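**The phantom grasp, or how I lost an evening to a stone countertop**

May 5, 2024

I have been itching to write this one up! The gripper project has a proper bug, the kind that makes you stay up too late and then wake up wanting to get back to it.

Quick background for anyone who missed the earlier posts: the arm is running my pick routine, which I call Pestcombe (after a village I once got very lost in). It looks through the wrist camera, decides there's something worth grabbing, comes down and closes the fingers. Simple enough, and for weeks it behaved.

Then I moved everything onto the marble-patterned surface and it started picking up nothing at all. It would come down with great confidence, shut its fingers and carry a handful of air over to the drop spot. On one try it came down too low and pushed both fingertips into the stone hard enough to trip the current limit. I hit the stop button so fast I nearly knocked over my tea. 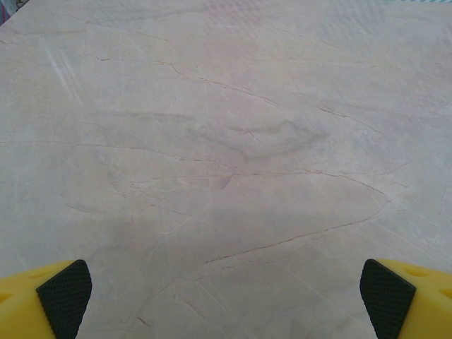
My first guess was calibration, so I redid it. Twice! No change. Then I blamed the lighting and moved the lamp, and the phantom objects moved too, which got me very excited. I dumped every detection from one run to a log: 792 of them, with nothing there to pick up.

Once I plotted them, they fell into two piles. One pile sat right on the veins, mostly the dark smudgy ones. The other followed the gripper's own shadow as it came down - a soft gray blob that gets darker the closer you are, so the arm was more and more sure of itself the lower it went. I love this bug. It was chasing its own shadow!

The part I don't love is the hard contact. A bad detection should cost me a wasted trip, never a shove into the table. So before touching the vision code I added a height floor, 4 mm above the surface, that the planner can't argue with. I also cut the descent speed by 50 percent for the last stretch and made an empty close count as a fault. After 2 of those in a row the arm parks itself and waits for me.

Next I want to try subtracting a reference picture of the bare stone, though the shadow will need something smarter. I'm hoping to have that running in June. If you've dealt with shadows from a wrist camera, please leave a comment - I'd love to hear what you tried!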